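The Long Table (television series)

The Long Table is a travel and current affairs television series made by Liapis, a small production house based in the port town of Wesville. Each episode visits one place, usually a country or region that seldom turns up on the evening news, and spends most of its running time in kitchens, markets and fishing harbors, talking with the people who live there about what things cost, what they eat and what they hope will change. It is a gentle sort of program, and its fans (there are a good many of them, and they do like to write in) tend to speak of it as they would of an old neighbor.

Background

The series grew out of a radio program of the same name, which went out late on weekday evenings and was mostly made up of long telephone calls with listeners who had moved abroad. When Liapis was asked to bring the idea to television, the team kept the unhurried pace and the habit of letting people finish their sentences -- something the early reviewers either loved or found rather hard going. The pilot was filmed in the hill district of Encombe, where the crew had meant to stay a few days and ended up staying for the whole of the plum harvest.

A first season of seven episodes followed. The budget was small, and the crew traveled with four people: a presenter, a camera operator, a sound recordist and a producer who also did the driving. Local interpreters were hired in each place and were given an on-screen credit equal to the presenter's, a custom the series has kept ever since.
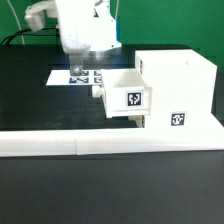 Format

An episode normally opens with a meal already under way. The presenter is introduced to everyone at the table, and the conversation wanders from there, with short filmed reports dropped in to explain matters such as bread prices, bus routes, school closings or a quarrel over water rights. In the closing minutes a guest in the Wesville studio, most often a reporter or a filmmaker who has worked in the country, talks over what the viewer has just seen and is free to disagree with it. Some of the best-remembered moments in the series come from these closing talks, which have grown longer over the years at the request of viewers.

Music is used sparingly. Where it does appear, it was recorded on location, and the players are named at the end along with the dishes served.

Broadcast history

The first two seasons were shown by the regional channel Tusex on Sunday afternoons. Viewing figures were modest to begin with, but word got around, and by the third season the program had been moved to an evening slot and its episodes lengthened. A special made up of unused footage is shown every December and has become something of a fixture for families who watch it together -- repeats and all. The fourth season began on 27 March 2023 and was the first to be offered with subtitles in more than one language.

Reception

Critics have praised the patience of the interviews and the plain, friendly narration. The most common complaint has been that the program is too polite to its hosts, and that hard questions about local government are left to the studio guest. Liapis answered this in part with the two-part Encombe return, in which the crew went back to the farms of the pilot and asked why the cannery there had closed. The broadcast drew 948 letters, the largest mailbag in the history of the series, and many were read aloud in a later episode.

Related works

A companion cookbook gathers 16 recipes from the first three seasons, each with a page or two on the household it came from. The original radio program is still repeated from time to time on Wesville's local station.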